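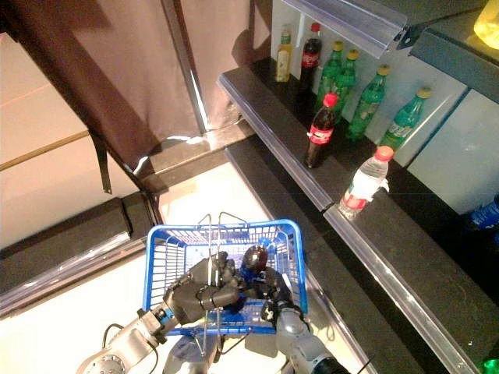

Tiina Pitkänen wants to know whether you have to be good with computers to come along to one of our shop days, and Lauri Koivisto told me to put the answer at the top because he's had the same email over and over. So: no, you don't. If you've ever done a food shop and grumbled your way through it, you're exactly who we're after!

I'm Heidrun and I look after the visitor side of things at Puslow, where we're teaching a two-armed robot to go shopping. It holds the basket, it picks things off the shelf, and it puts them in the basket (mostly). We've got a small practice shop at our Mernness site, with proper shelves and drinks on them, and this March we're opening it up to the public. For that we need people to take part.

What you'd be doing

You'd come in for a session of two hours, in a group of no more than five. For the first bit you just watch the robot fetch a few things while one of us talks you through it, and please do interrupt, we like that. Then it's your turn. You write a short shopping list, hand it over and see what comes back. After that you do the same shop yourself with an ordinary basket, and we ask you what felt different. Was it too slow? Did it stand too close? Would you want it in the aisle with you when you're in a hurry? There's a cup of tea and a sit down in the middle, and a questionnaire at the end that I've fought very hard to keep to one side of paper.

I did the whole thing myself when I started and I was surprised by how much I minded about the order things went in the basket. I had opinions about bottles I didn't know I had. Tell us all of that - it's useful, even the petty stuff.

Who can come

Anyone over 18. We'd love more people who shop with a stick, a wheelchair or a pushchair, as we haven't heard nearly enough from you yet. The practice shop is all on one level and there's parking by the door. Bring a friend if you'd like one, but they need to sign up too so that we've got a place for them.

If you work in a shop, even better. Sinan Duman is running four longer sessions just for shop staff, where you can stack the shelves the way you would at work and then argue with him about it.

What you get

A Clomalix gift card for your time, your bus or train fare back (keep the ticket), and lunch if you're on a late morning session. You can stop whenever you like and you still get the card.

A few bits of small print

We film the sessions. Faces are blurred before anything leaves the building, and you'll get a form to read and sign on the day. Flat shoes, please, and long hair tied back. You stay behind the yellow line while the arms are moving, and Esko Laitinen has the stop button in his hand the whole time.

How to sign up

Fill in the form on the Mernness page and pick two dates that suit you. There are 200 places in all and the late afternoons went first last time, so have a second choice ready. If you'd sooner talk to a person, ring the front desk and ask for me - I'm in most mornings. Sign-up opens on 5 Jan 2024, and I'll write back to everyone, including those we can't fit in this time round.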